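Two Tickets

Soledad Cifuentes ran the Todlow Theater with one projector and a popcorn machine that burned every 2nd batch. In October she started a romance night. The first movie was Plistonetti, made in 2000, in which a baker falls for the man who wants to buy her street.

Four people came. Bindu Kulkarni sat in front, Elango Thomas sat in back, and the Acharyas' daughter, Bhavana, sat in the middle with a man she had met that morning. His name was Aravind Arumugam. He had told her he liked this kind of movie. Twenty minutes in, he was asleep.

She watched the rest by herself. The baker cried in the rain. The man gave a speech about bread. It was a bad speech and Bhavana knew it, and she wiped her eyes with her sleeve.

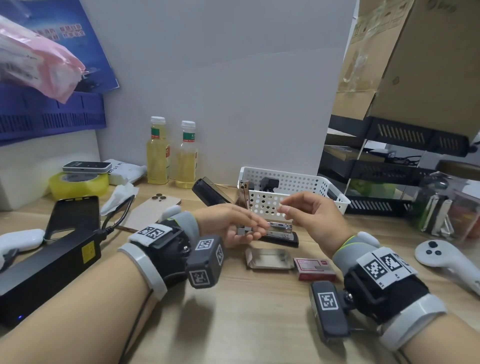
Bhavana wrote reviews for the Subramaniam Weekly, and she did hers at the office that same night. She gave the movie one star for the script and another for the rain. Then she printed both pages and looked around for a way to hold them together. There was a silver stapler on the desk. She pressed it down with her thumb, then she folded the corner over and left the review in the editor's tray.

Aravind called the next day. He wanted to know how it ended.

"She keeps the bakery," Bhavana said.

"And him?"

"He learns to make rolls."

He was quiet for a bit. Then he asked what was playing next, and she told him it was Drivitz, a love story set on a ferry, and that it was two hours long.

"I'll have coffee first," he said.

She told him to buy his own ticket.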